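Section 5: Recording a voluntary interview

Sirkumow Interview Recorder, user manual for station staff

Read this section before you record an interview with a person who has come to the station by appointment or has walked in to report something they did themselves. Interviews with people under arrest are covered in Section 6. The recorder works the same way in both cases, but the opening screens and the record sheet are different.

Before you start

You will need:

Your staff card and four-digit code
Two blank discs, sealed
A record sheet (form 330)
The case number, if one has been opened

If there is no case number yet, the recorder will give you a temporary one beginning with T. Write it on the record sheet straight away. It can be matched to the full number later, as set out in 5.4.

5.1 Setting up the room

1. Switch on the recorder at the wall, then press the green button on the front. Start-up takes 60 seconds.
2. Check that the room microphone is plugged into socket A. Socket B is for a second microphone and can be left unused.
3. Place the microphone on the table between the chairs, no closer than an arm's length to the recorder.
4. Close the door and turn the sign outside to "Interview in progress".
5. Say a few words in a normal voice from each chair. The level bar should reach the green part and stay out of the red.

Note: Hard table tops pick up knocks from pens, cups and rings. Put the rubber mat supplied under the microphone if the bar jumps when the table is touched. 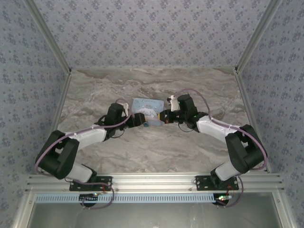 Fig. 5a. Marble-patterned table top with patterned wallpaper on three sides.

Wall coverings make a small difference to the sound. If you move to a different room, repeat step 5 even when the recorder has not been switched off.

5.2 Starting the recording

1. Put your card in the slot and enter your code.
2. Choose "Voluntary" from the first menu. Do not choose "Custody". The choice cannot be changed once recording has begun.
3. Enter the case number or accept the temporary one.
4. Open the two discs in front of the person being interviewed and load them both.
5. Press Record. A long tone sounds. Wait until it ends before you speak.
6. Say the time and the place, and give your own name and role. Ask everyone else in the room to do the same.
7. Tell the person that they are not under arrest and are free to leave. Give the caution and tell them they may have legal advice.

Caution: Anything said during the tone may be lost. If the person starts talking before it ends, ask them to stop and then to begin again.

Where the person wishes to speak about a death, however long ago, tell the duty inspector before step 5. Do not take a first account in the corridor or at the front desk. If they have already said something, write it down in their own words, with the time, and ask them on the recording whether your note is correct.

5.3 Breaks and stopping

1. To take a break, say the time and the reason, then press Pause. The amber light comes on.
2. Do not discuss the matter during the break.
3. To go on, press Pause again, wait for the short tone, say the time and remind the person of the caution.
4. To finish, ask whether they want to add or correct anything. Say the time and press Stop twice.
5. Leave the discs where they are until the screen reads "Sealed". Removing a disc early will spoil it.

If the person is arrested during the interview, say so on the recording, stop, and start a new one under Section 6.

5.4 After the interview

1. Sign the label on the master disc and ask the person to sign it too. If they refuse, write "refused" and the time.
2. Put the master in a sealed bag. The second disc is the working copy.
3. Fill in form 330 and put it with the working copy.
4. To match a temporary number, open Records, choose "Match", and enter the T number followed by the full one.

Note: The internal store holds 3,671 minutes. When it is nearly full a warning shows at start-up. Tell the records office, which is the only team able to clear it.

Changes to this section

September: step 7 of 5.2 reworded at the request of Agnes Munro, Drurnance station. Step 5 of 5.3 added by Emmett Ostrowski, technical support.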